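Handout 6: Reading a robot demonstration
Automation in the Workplace, evening section
Notes to go with the open day visit, July 11, 2022

Please read these before the discussion session and bring your own visit sheet. If you missed the visit you can still do the written work at the end, but you will have to borrow a classmate's notes and say whose they were.

1. Where we went

The open day was at Banent, in the hall they use for customer trials. We were given three stops: the packing cell, the talk in the upstairs room, and the two-armed machine with the board of blue parts. The packing cell was the loudest and got the biggest crowd. I am leaving it out of these notes. It does one job, it has done that job for years, and most of you understood it within a minute of walking up.

The two-armed machine is the one worth our time, mainly for what was said about it. The program sheet called it "general-purpose dexterity for the modern shop floor." Cross that phrase out. By the end of these notes you should be able to write a better sentence in its place, and it will be a smaller one.

2. What a demonstration is for

A demonstration is put on by people who want something from the audience. They may want a sale, a grant, a partner or a good write-up. There is nothing dishonest in that. A car dealer washes the car before you come to look at it. You still ask how many miles it has on it.

What you are shown at an open day has usually been chosen three ways. Somebody picked the task. Somebody picked the parts and the place they would be laid out. And somebody picked the run, if the run is on video, or picked the hour, if it is live. Every one of these choices can make a weak system look strong. They can also be perfectly reasonable, and you will not know which until you ask.

Terms to know:

Task board: a plate with holes, slots and loose parts, used to test whether a hand can pick things up and put them where they belong.

Peg insertion: putting a part into a hole that fits it. Easy for you, hard for a machine, and harder the closer the fit.

Teleoperation: a person is moving the arms from somewhere else, through gloves, handles or a headset.

Cycle time: how long one full round of the job takes, start to start, including the boring bits.

Intervention: any time a person steps in. Moving a part back into reach counts. So does pressing restart.

3. The talk

Marisa Bellini gave the upstairs talk and was clear and pleasant, and I thought she answered more directly than her slides did. The slide most of you copied down said the system had completed 3,000 insertions. It stayed on the screen for a good while and several people took a picture of it.

Look at what that slide leaves out. Three thousand out of how many tries? On the same board or on different ones? With the parts laid out fresh each time, or always in the same places? Was a person driving the arms for any of them? A count of successes with no count of attempts is close to useless. If I tell you I have made 13 free throws, you know nothing about my shooting until you hear how long I was standing there.

When Shayne Bolger from our section asked about attempts, the answer was that the figure came from "the whole program to date" and that a breakdown could be sent. I have written to ask for it. Nothing had come when I put this handout together. If it does come I will pass it around, including if it makes me look sour.

4. The machine at the board

I asked those of you standing near the table to write down only what you saw, with no guesses. It is a harder exercise than it sounds. Half of the sheets I got back said the robot "knew" where the part went. Several said it "decided" to use its left hand. Keep those verbs out of your notes. You can see a hand close on a part. You cannot see a decision.

A fair entry names the part, the fixture, the hand and what the other hand was up to. A poor entry says "amazing control" or, from the other camp, "painfully slow." Both are opinions, and the second one is as lazy as the first. I say this as a member of the second camp.

Compare your own entry with this moment at the board. 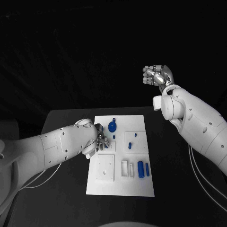

Bořivoj Skála
Course instructor, Automation in the Workplace

The left hand has its fingers clustered over a small blue piece at the edge of a white block, and the right hand is up off the board in a loose fist. So for this moment at least, two arms are on show and one is at the parts. That may be sensible. Keeping a hand out of the way is a good habit on any bench. But the phrase we heard downstairs was "two-handed assembly," and a single view like this one cannot support it. You would want to see one hand holding something steady for the other.

Nor can you tell from it whether the blue piece is going in, coming out or being pressed down. Write "gripping or pressing" and leave it there. A reader of your report can live with that. A reader cannot do much with a confident guess that later proves wrong.

Think about the board as well. The loose pieces are blue and the plate and fixtures are white, on a dark table with a black curtain behind. I would call that kind to any vision system, if vision is what is guiding the hands. Your workplace has gray parts in gray bins with oil on them. Ask what happens there. The answer may be "we have not tried," and I would think better of a firm that said so.

5. Questions to carry to any open day

Is anybody driving it right now?
How many tries for that many successes?
Who put the parts out, and who puts them back?
What happens if I move this one over a little? (Ask before touching.)
When did it last fail, and what did the failure look like?
How long from one cycle to the next, with resetting included?
Which job have you tried and given up on?

The last is the one I would ask if I only had time for one. The people who build these machines tend to like that question. The people who sell them tend to look for someone else to answer it.

6. A word against myself

Yao-tsung Chuang told me after the visit that I had made up my mind in the parking lot. That is partly right. I have been to a lot of open days since the first one, at Vadis, where a very handsome arm poured coffee all morning and I later learned it had been playing back one recorded motion. It has colored my view. So apply the same rules to me. Where these notes say a claim was not shown, check whether it was shown and I was looking the other way.

I will grant this much without being pushed. Fingers that can close over something that small are a real piece of engineering, and when I started teaching this course I would not have expected to see a hand like it at a local open day. Whether it belongs on a shop floor is a separate matter, and one the visit did not settle.

7. Written work

a. Rewrite the program sheet phrase from section 1 as a sentence you could defend from your own notes. One sentence.

b. Take the 3,000 slide and list the facts you would need before repeating that number to a manager.

c. Describe one job at your own workplace that looks like a task board and is not. Say what makes it harder. Two pages at most.

Pentti Tuominen has the spare visit sheets and the sign-up list for the June makeup group, whose notes you may use if your own are thin. Hand in parts a and b on paper. Part c can come by email.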